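Kidmont Counter Displays and Shelf Trays

Kidmont is a range of small printed displays for shops, pharmacies and bakeries. We make them in our own workshop in Kindau, where the company was started by Vandana Bajpai as a sign printing business. The workshop now has 19 people.

A Kidmont display arrives flat. It has 5 folding lines and one locking tab, and no glue or tools are necessary. The printing is done on one side or on both sides. If you need the back side white, please write it in the order, otherwise we print a light gray.

Sizes and quantities
Standard width: 58 cm
Smallest order: 100 pieces
Largest order in one delivery: 3,000 pieces
Board: white or natural brown
Header card: included, can be removed

For bigger quantities we divide the delivery, and the second part goes out when you ask for it. Many customers order in September for the winter season, so in this month the production takes one week longer.

Samples
Before printing we send you one blank sample, so that you can put your own products in it and check the height of the front edge. The price of the sample is taken off from the final invoice.

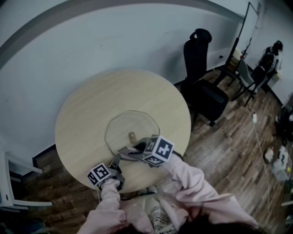
Small products need a quiet background. When the item is very small, we advise a plain color for the tray and to keep the text on the header card. You can try it at home with a clear glass plate on a light wooden table: one little tan piece, not bigger than a cork, is easy to find there with the eye. On a tray with a strong pattern the same piece can be lost.

Drarnuten insert
The Drarnuten insert is a second floor for the tray, with cut holes for round or square items. It is sold separately and fits only the standard width. Please send us the measure of your product in millimeters, together with the order number.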